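News > Press releases > Batimthorpe trials household machines

Print this page | E-mail this page

BATIMTHORPE TRIAL FINDS TABLE-CLEARING ROBOTS NOT READY FOR THE KITCHEN

For immediate release, August

A six-month trial of two-armed robots at the Batimthorpe test kitchen has ended with a plain finding: the machines can do parts of the washing-up, slowly, and should not yet be sold to anyone who expects a clean kitchen at the end of it.

Batimthorpe, which advises housing providers and small caterers on equipment, ran 849 attempts at clearing and scraping plates after a meal. A person stepped in during 300 of them. In a further 61 the attempt was called off altogether, mostly for dropped crockery or food pushed off the plate and on to the table.

"We were told last year that this job was as good as solved," said Huguette Cloutier, head of trials. "It isn't. Scraping a plate looks like the easy bit, and it is where most of our time went."

The work was kept simple on purpose. Each attempt began with plates, a tray and scraps of soft food on a wooden table. One arm was given a small spatula and the other was left free to steady or move a plate. Glasses, cutlery and sharp knives were left out after the first fortnight.
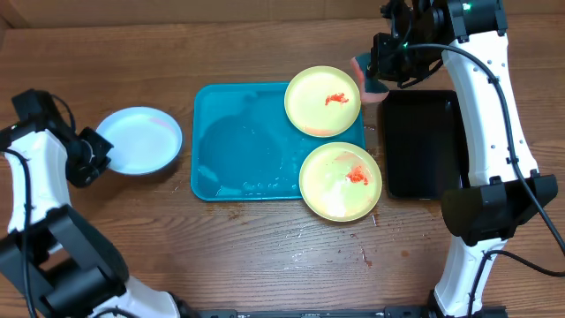
Wet surfaces caused the most trouble. Plates slid when pushed, and a plate that had moved by a few centimetres was often treated as if it were still where it had been. Smears were a second weak point. The software tended to count a plate as done once the lump of food had gone, whatever was left on the rim.

"You end up wiping the plate, and then you wipe the table as well," said Tanner Landry, who ran the evening sessions. "I timed myself against it for a week and stopped, there was no contest."

The arms did better with dry plates set well apart, and supporters of the technology will point to that. Suryani Sopacua, who wrote the software used in the last two months, said progress between the first and final rounds was real and that the sums would look different with better touch sensing in the grippers. Batimthorpe accepts the first point and has seen no evidence for the second.

A smaller set of 200 attempts at shop-floor chores, carried out at the Skarnwood warehouse, covered stacking empty trays and sorting returned packaging. Results there were steadier, though still well behind the pace of the staff. Those figures will be released separately.

Batimthorpe is advising its members not to place orders on the strength of demonstration films, and to ask any seller three things: how many attempts were made, how many needed help, and who cleaned up.

A second trial is planned with Priltcombe. It will use the same table and the same tasks.

Press contact: Chantal Després, Batimthorpe press office, mornings only.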